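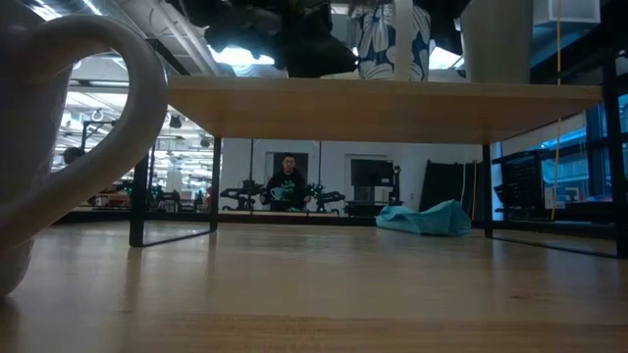
Section 3: Your First Batch of Frozen Yogurt

Welcome to the fun part! You've washed the parts, you've found a spot for the Jirar on your counter, and now you get to make something with it. This section walks you through a plain vanilla batch, the one we suggest everybody starts with (it's forgiving, it's light, and it goes with nearly any fruit you own).

Before you begin

The freezer bowl needs a full night in the coldest part of your freezer. Stand it upright with nothing stacked on top. Give it a shake in the morning – if you hear liquid moving inside the wall, it goes back in for a few more hours.

You will need:
2 cups plain low-fat yogurt, strained
1/2 cup whole milk
1/3 cup sugar or honey
1 teaspoon vanilla extract
A pinch of salt

Note: Strained yogurt makes a huge difference! Regular yogurt works too, but line a sieve with a coffee filter and let it drain in the fridge for a couple of hours first. Measure your 2 cups after draining.

Making the batch

1. Whisk the milk, sugar and salt together in a medium bowl until you can't feel any grit when you rub a drop between your fingers.

2. Stir in the yogurt and vanilla. Taste it now. It should be a touch sweeter than you'd like, as freezing dulls the sweetness.

3. Cover and chill for at least one hour. Overnight is even better.

4. Fit the paddle into the lid and check that it clicks.

5. Take the freezer bowl out and set it on the base right away. Turn it clockwise until it stops.

6. Lock the lid on and press Start. The paddle should be turning before any mix goes in.

7. Pour the mix slowly through the opening in the lid. Stop when you reach the fill line, even if there's some left over (pop the rest into ice pop molds, it's delicious).

8. Churn for 20 to 25 minutes. You're looking for soft, thick folds that hold their shape behind the paddle.

9. Press Stop, unplug the base and lift off the lid. Scoop with the silicone spatula and serve!

CAUTION: Never put fingers, spoons or spatulas through the lid opening while the paddle is turning.

CAUTION: The inside of the bowl is cold enough to hurt bare skin. Use dry oven mitts when you move it.

CAUTION: Don't use metal utensils in the freezer bowl. A scratch in the lining can't be repaired.

Adding fruit and other good things

Drop mix-ins through the opening during the last 3 minutes, in pieces no bigger than a blueberry. Our recipe tester Tirta Rondonuwu loves roasted strawberries with a little black pepper, and it's hard to argue with her bowl. Cool any cooked fruit completely first, and drain off the juice or you'll get icy streaks.

If you want to keep things lighter, swap the sugar for one very ripe mashed banana. The whole batch then comes to 522 calories, and it still tastes like a treat.

If it doesn't thicken

Stop after 30 minutes. The usual culprit is a bowl that wasn't frozen through. Move the mix to a shallow container, freeze for two hours and stir it every half hour – you'll still have a very good dessert. Refreeze the bowl overnight before you try again.

Storing leftovers is covered in Section 4.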